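Zender Robotics Club Opens Its Bin Picking Build to Visitors

September 30, 2025

Hi everybody! I'm Josué Cordeiro, I'm in my second year of the automation program, and I got handed the job of writing our club's press release because I missed the meeting where it was decided. So you're getting it in my words, and our advisor has only fixed the commas.

The big news is that the Zender Robotics Club is going to the Gravuvden Student Picking Challenge, and before we go we're holding an open lab evening so that families, other students and anyone from town can come and watch the project run. Doors open at 3 in the afternoon and we'll keep going until people get hungry. There's no ticket and no sign-up. Just come to the side entrance of the Kaczorowski Building and follow the paper arrows (I made the arrows, they're fine).

So what have we been working on? The project is called Urau, and the job sounds pretty dull when you say it out loud: a robot arm has to reach into a bin, take hold of a bar, lift it out and set it down on a tray. Then it does it again. My mother asked me why this takes a whole club, and I told her to come in and try teaching it herself, and she's coming, so please be nice to her.

The tricky part is that the bars get tipped in any old way. Some land flat on the bottom with lots of room, and those are easy. Others land across each other, or right up against a wall, and then the gripper has to come in at an angle where it doesn't hit the side or drag a second bar along with the first. We started in July with one bar in the bin and felt like geniuses. Then we put in a second one and spent the rest of the month finding out how much we didn't know!

At Gravuvden each team gets 20 minutes and 50 bars, fed into the bin in batches, and the colors count too. Green goes on one tray, red goes on the other, and a bar on the wrong tray costs you more than a bar you never picked up. We argued for a long time about whether to go for speed or play it safe. Playing it safe won the vote, though I was on the other side and I'm still a little sore about it. Our best full practice run so far is 23 bars on the correct trays. I know that's less than half. We're putting the number in the press release anyway, partly because I'd like to see it go up by the time you visit and now we've got a reason to hurry.

Most of our lost points come from the edges of the bin. Bars in the middle we can usually get, but a bar standing close along a side wall leaves the fingers very little space, and our program likes to give up on it and look for something easier. That works great until the easy ones are gone. We've got a new approach routine that tilts the wrist sooner, and half the club loves it and the other half would like me to stop changing things this close to the event.

The evening will go like this. We'll do practice runs with the real rules and the real clock, and between runs you can ask us whatever you want. There's a table where younger kids can sort bars by hand against a stopwatch, which was the most popular thing we did last year by a mile. Our programming group will have the code up on a big screen and will walk you through it if you're into that kind of thing. If you're thinking about applying to the program, ask any of us what the workload is like and you'll get a straight answer.

A couple of house rules. Please stay behind the yellow line whenever the arm is running, wear closed shoes, and leave drinks in the hallway. Kids under 12 need a grown-up with them. Photos are welcome, and if you get a good video of a clean pick we'd love a copy, since we're always too busy watching the clock to film one.

Reporters and school newspapers can come an hour early and talk to the whole team. Ask for me at the front desk of the Kaczorowski Building, or leave a message with the automation department office and I'll call you back after class. We're also still looking for help with the cost of the bus to Gravuvden, so if your company has ever wanted its name on the back of some very plain gray T-shirts, please get in touch. The shirts go to the printer as soon as we have the final list of sponsors, and there's still plenty of room under the club name.
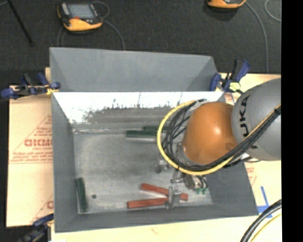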